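Questions about sorting small household items before a move or a clear-out. If yours isn't covered, write to the Hirono front desk and we'll add it.

## Sorting and trays

**What size tray should I use?**

Anything shallow that you can lift with one hand when it's full. Ours hold up to 2 pounds before they start to bend. Deep bins are fine for towels and bottles, but small boxes disappear in them.

**Do I need one tray per room?**

No. Use one tray per destination: bathroom, kitchen drawer, desk, drop-off. A tray that's named for where things are going gets emptied. A tray named for where things came from tends to sit in the hall.

**Should toothpaste stay in its box?**

If it's unopened, yes. The box keeps the cap from getting knocked and has the expiration date where you can read it. Opened tubes go in a zip bag with the toothbrushes.

**Can batteries go in the same tray as toiletries?**

Keep them out. Set batteries on the table next to the tray and deal with them at the end, once you know how many you have. Mixed in with boxes and tubes, they roll underneath and get packed by mistake.
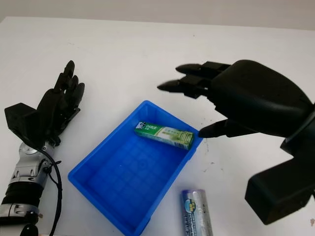

*Jaruwan Thongdee*

A blue tray with a green toothpaste box in it, and the battery left outside on the tabletop, is the arrangement we mean. A plain white table helps too, as small things show up well on it.

## Batteries

**How do I store the ones I'm keeping?**

In their original package or a plastic battery case, at room temperature. Don't keep loose batteries in a drawer with keys or coins. If you have no case, put clear tape over both ends.

**Where do I take the dead ones?**

The Nilenero counter accepts household batteries during open hours. Tape the ends of lithium and 9-volt batteries first. Leaking ones need their own sealed bag, and please tell the person at the counter.

**Is there a limit?**

40 per visit. For more than that, email Ghazal Bagheri ahead of time and she'll set up a drop-off. In October the counter took in 214 from one office and ran out of containers by noon.

## Toiletries

**Do you take unopened toothpaste and soap?**

Yes, at the Bakhtiari shelf, if the package is sealed and in date. Travel sizes are welcome. We can't take anything opened, even if it was only used once.

**What about crushed boxes?**

A dented box is okay as long as the tube inside is sealed.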